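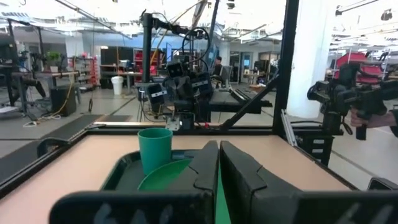 "The House at Jukville" is a memoir by the writer and former teacher Elīna Toom, published by Sodent. It tells of her childhood in a small mill town and of the years after she left it at the age of 25. Much of the book is set at meals, and Toom describes simple tableware at length: a tall cup standing in a dark green tray, a round plate of a brighter green beside it.

The memoir has four parts, and the last of them is made of letters to her brother. The first printing was 795 copies. Critics praised its calm style, but some found the part about Çınar, where she taught for more than three years, too short.

Shares 4 | Comments 3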